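Week 2 handout: grasp faults (notes, not a full writeup)

Read before lab. Slides later if I get to it.

Case: Poralbridge cell, the Kedano run. 97 grasps tried in sim, 87 passed. Same code on the real arm, parts dropped, one hit the guard. Arm did not stop. Why not?

- success flag set on contact, no check on grip force
- lift began as soon as flag went true
- stop rule only watched arm speed, so a dropped part ment nothing to it

Fault = wrong state inside. Failure = what you see outside. Keep the two apart on the exam!!
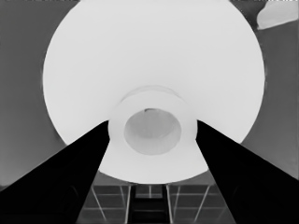
Contact is not a grasp. Write that down. The Kedano check asked one thing, are both fingers touching, and went straight to lift. In the sim view both black tips meet the collar, one each side, so that check would say yes. Says zero about force, or slip under load. The wide white disc around the collar matters too, think about tilt when you set teh hold test.

For lab: add a hold test before lift, then a drop check after. Log both. Bring the Tavatis sheet.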